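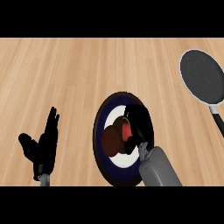
Sim view, right hand at the strawberry, left hand raised.

Fingers push light objects around before the grasp closes

Posted by Eltby, October 2, 2020

I am testing a two-arm setup in simulation before I build the real one in my garage. The task is to take a strawberry off a plate. The right hand reaches the fruit, but on most runs the strawberry slides or jumps as the fingers close. I ran 40 trials and 15 ended with a usable grasp. The plate and the discs next to the fruit stay put. Physics step is 2 ms, hand is position controlled, friction is at the default. The left arm is only holding a pose. Is this a contact problem or a control problem?

Vesden
Probably both. Check the mass of the strawberry first. If the importer computed it from the mesh with a default density, it can be far off. Then look at the finger gains. A stiff position controller with a target inside the object will keep adding force until something moves. Cap the joint torque and close the fingers slowly. Also replace the strawberry's collision mesh with a few convex pieces and leave the stem out of it. Thin parts like that give bad contact normals.

Orkano
try more friction, fixed it for me

Chareonsuk
Friction alone will hide it until you move to hardware. Log the contact forces per finger. If one finger touches well before the others, your approach pose is off and the object gets pushed sideways. I shifted my wrist target toward the late fingers and went from mostly misses to 40 good grasps in a row. My step size was half of yours, so try that too.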